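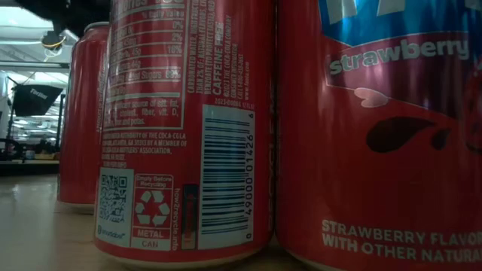
How many times does a person have to put drinks cans into a tub before a machine can do it alone?
At Kurix, the working answer is 3,460 recorded goes, and then they will see.

Last updated: Thursday afternoon
Print this page | E-mail to a friend

Ellgate firm two-thirds bored, fully committed in can-sorting push

A small robotics company on the Ellgate industrial estate is most of the way through what may be the least glamorous job in the borough: moving drinks cans across a table, over and over, so that a computer can learn how it is done.

Kurix began the exercise in May under the project name Plelleck. The aim is a pair of robot arms that can pick up a can, decide which clear plastic tub it belongs in and put it there, without a person steering. To get to that point, a person has to steer. Each go is recorded from start to finish, with the camera views and the movements of the arms saved together, and filed as one example. The software is then given the lot and expected to draw its own conclusions.

By this week the tally stood at 3,086. The firm calls each of them an episode, a word that promises rather more plot than is usually delivered. In a typical episode the left arm goes for a red can, the right arm waits its turn, and the can ends up in the tub with the other red ones. Some episodes have a twist. The can falls over.

Falling over is a sore point. In the first weeks any go in which a can tipped was thrown out and done again, on the sensible grounds that you don't teach a learner driver by showing them the ditch. The trouble came when an early version of the software was let loose on the table. It did well until it knocked a can on its side, at which point it went on working as though the can were still upright, closing its gripper on the air above it with every sign of satisfaction. It had never been shown a can lying down. As far as it was concerned there was no such thing.

So the tipped cans are back in. Operators now keep recording when one goes over, pick it up as best they can and carry on, and a share of the goes begin with a can laid down on purpose. The rule on the wall used to say "Discard if dropped". It has been amended by hand to read "Discard if dropped ON THE FLOOR", which happens less often and which the arms can't reach in any case. 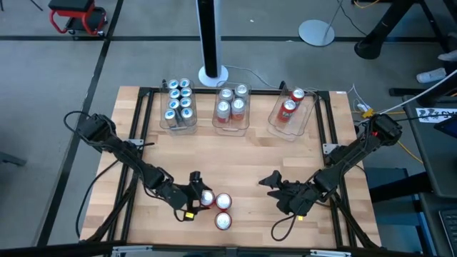

Where the cans start from has caused nearly as much discussion. People, left to themselves, are tidy. Asked to scatter a few cans on a table at random, the operators put them in the middle, nicely spaced, as if guests were expected. The early recordings were full of this, and the software duly became an expert in cans placed in the middle of a table by considerate people. A can near the edge, or two touching, left it at a loss.

The cure was a deck of cards. Each card has a rough sketch of where the cans should stand - close together, strung out, one behind the other, shoved up near a gripper - and the operator draws one before each go and sets the table to match. It was meant to be shuffled. A check of the log found that one shift had been putting each used card on the bottom and working through in order, so for a while the supposedly random layouts came round as regularly as a bus. Those goes have been kept, with a note.

Then there is the matter of pace. New operators are slow and careful, and their recordings show it, with long pauses in which nothing at all happens while a human being thinks. The software copies the pauses. It can't tell that the person was working out which hand to use, or wondering about lunch. It sees a gripper stop just short of a can and wait, and it learns that stopping just short of a can and waiting is part of the craft. For some weeks the arms had a thoughtful air that visitors found very impressive.

Practised operators bring the opposite problem. They have got quick and developed a style, and the styles don't agree. One will always take the nearest can first. Another clears the far side and works back. Both are perfectly good ways to empty a table, but show a learning system an even mix and it may try to do the two at once, setting off for one can and changing its mind on the way. Kurix has now picked a house method, nearest can first, and written it down. The clear-the-far-side camp is said to have taken it well.

Operators work in sessions of 16 goes and then have to get up and do something else. The limit was set after a look at which recordings were being thrown out by the checkers, most of which came late in longer sittings, when the grip got sloppy and the cans were being parked in the tubs at a lean. The checking itself is done by watching the goes back at speed, and those who do it say that cans can be seen for some time after one's eyes are shut.

Each recording is given a mark: keep, keep with a note, or bin. Keep with a note is by far the most argued over. The notes are supposed to come from a short list, covering things like a second try at the grip or a can put down and picked up again. In practice people have been writing whatever they like, and the log includes "fine really", "bit rude with the left" and, more than once, a single full stop. A tidy-up of the notes is planned and has been planned for a while.

There is also the question of whose cans these are going to be in the end. The job was drawn up with Yáñez, a drinks wholesaler that would like its mixed returns sorted by something that doesn't mind sorting mixed returns. Its cans come in all conditions, and the ones on the table at Ellgate have had a gentler life. A box of dented ones has been asked for. Kurix says it will start on those once the present target is met, and concedes that this may mean a new target. 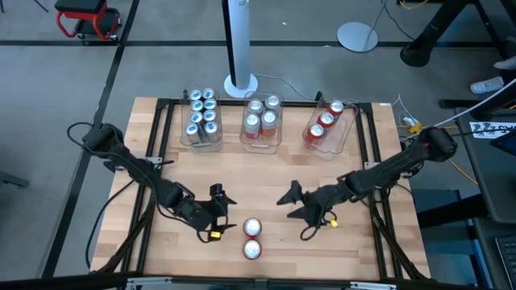
Maximiliano Saavedra would stop at the present number and spend the rest of the time on awkward cases. In an e-mail to this site he said the last few hundred goes of any such job tend to look very like the few hundred before them, and that a machine shown the same easy pick again and again "gets more certain about it, which you may come to regret when you hand it a hard one". He would turn the tubs round, swap them over, change the lighting, and have somebody lean on the table. He added that he had once spent a whole spring recording the folding of tea towels and could not now look at one with any warmth.

Kurix agrees with him about the tubs, up to a point. Their order along the back of the table has stayed the same from the start, and there is a suspicion that the software is sorting by place and colour together, in a way that will come apart the first time somebody tidies up. A trial with the tubs swapped is due before the target is reached. The firm is less keen on having the table leaned on.

The arms have had one proper test of the newer training so far, on a quiet afternoon with the operators told to keep their hands in their laps. The software cleared the table on most tries. On 2 of them it finished, paused, and then took a can back out of the tub and stood it on the table again. This was put down to the way some early recordings had run on a little too long, so that they caught the operator setting up for the next go. As far as the software could tell, unloading the tub was how one rounded off the work.

Those recordings are now being trimmed at the end, by hand, one after another. It is expected to take longer than making them did.

Kurix is looking for part-time operators for the remaining goes. No experience of robots is needed, though applicants will be asked to sort cans for an hour before they are asked anything else. Shifts are mornings or evenings, and the firm asks that people bring their own drinks - any left on the table may be sorted.

Print this page | E-mail to a friend

We use cookies to remember your settings and to see which stories get read. By carrying on you agree to this. Change cookie settings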